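**Soda bottles in the pantry: storage notes, one thread**
Hazel Park, 15/04/2024

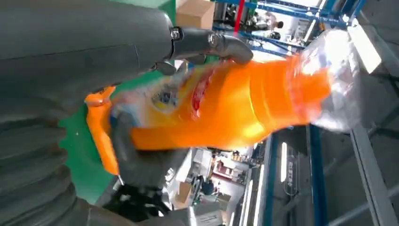 ## 1/

Orange soda in a plastic bottle, plus what I have learned about keeping a shelf of the stuff in decent order. Topics: orientation, light, caps, labels, empties. Long thread. Mute as needed.

## 2/

Orientation first. A sealed carbonated drink will survive on its side. The closure is a threaded cap over a liner or plug seal, and it holds pressure whichever way the neck points. Upright is still better for anything that has been opened.

## 3/

Once opened and recapped, a bottle on its side puts liquid against the seal. If there is sugar in the threads, the cap may not seat fully. You get a slow weep, then a sticky ring on the shelf, then ants.

## 4/

Fix: wipe the threads with a damp cloth before recapping. Hot water if the syrup has dried. Takes a few seconds. My household compliance rate is poor.

## 5/

Molded ridges are there for grip and stiffness. They also collect dust and drips. If a bottle has sat under a leaky one, rinse it under the tap and run a thumb along each groove. A paper towel alone skates over the high spots.

## 6/

Light. Clear plastic lets you see the color of the drink, and it lets light at the color too. Some orange colorings fade in sun. The soda is usually still drinkable, just paler and a bit flat in flavor. Mine now lives behind a door.

## 7/

Heat matters more. Plastic is slightly permeable to carbon dioxide, and warm plastic more so. Bottles kept over the fridge went soft to the squeeze well before their date. Bottles kept at floor level did not. Same case, same store.

## 8/

Squeeze test for sealed bottles: press the middle with a thumb. Firm means pressure is holding. If it gives easily, check the cap ring, then the date. Compare with another bottle of the same size and brand, as wall thickness varies.

## 9/

On squeezing the air out of a half-full bottle before capping it: people swear by this. It does not help. The gas comes out of solution to fill the space, and a crumpled wall pops back out and gives it more room to fill. Leave the bottle its shape and keep it cold.

## 10/

Better option is a smaller bottle. I moved to half-size for anything only one person drinks. Costs more per ounce. Less gets poured down the sink.

## 11/

Labels. Wraparound labels are normally glued at a seam and sometimes lightly at the start edge. Condensation loosens them. If you need the date and it is printed on the label, copy it onto the cap with a marker before the bottle goes in an ice bath.

## 12/

Shelf layout as it stands:

- Bottom: full bottles, upright, oldest at the front
- Middle: cans and cartons
- Top: paper goods, nothing with liquid in it
- Door rack: opened vinegar, syrup, one soda at most

## 13/

The bins are from Hollico. Straight sides, no taper, so bottles stand without leaning into each other. The tapered ones I had before wasted a strip at the base and everything tilted toward the middle.

## 14/

Leilani Zamora asked whether bins are worth it for bottles at all. For tall ones, yes. A tall bottle on bare wire shelving rocks when you pull its neighbor. For short ones I would skip it and put down a liner.

## 15/

Bottles on their sides in the fridge: fine if sealed, but they roll. A folded dish towel under them stops it. So does a binder clip on the wire shelf, placed just ahead of the bottle. The wire racks that stack are good if you have the depth. I do not.

## 16/

Freezer: no. The liquid expands, the base bulges, and on thawing the bottle may not stand flat again. Ansel Wojcik has now cleaned one freezer drawer and would like it known that he set a timer.

## 17/

Empties. Rinse, drain neck down, then flatten from the base end toward the neck and put the cap back on while it is flat. The cap keeps air from getting back in and the bottle stays small.

## 18/

Check your local rules before flattening. Some deposit machines read the label and want the bottle in its original shape. A crushed one gets rejected and you carry it home. Caps on or caps off also differs from town to town.

## 19/

Rinse water: a small splash, cap on, shake, dump. Filling the bottle to the top is a waste. The residue is mostly in the neck and the base, and the shake reaches both.

## 20/

Correction to 12/: Loretta Villanueva points out that oldest at the front only works if whoever unloads the groceries knows about it. I have added a strip of masking tape reading NEW IN BACK. We have had it up since March and it has held, adhesive included.

## 21/

Re: the question on transferring flat soda to another container for cooking. Glass jar, fridge, use within a few days. Orange works in a ham glaze. Simmer it down uncovered and stir toward the end, when the sugar starts to catch.

## 22/

Re: spills on unsealed wood. Cold water first, blot, then a drop of dish soap in warm water. Orange dye in raw pine is slow to leave. I have a shelf edge that still shows it after two rounds. Next attempt is light sanding and a coat of varnish, once the pantry is empty enough to take the shelf out.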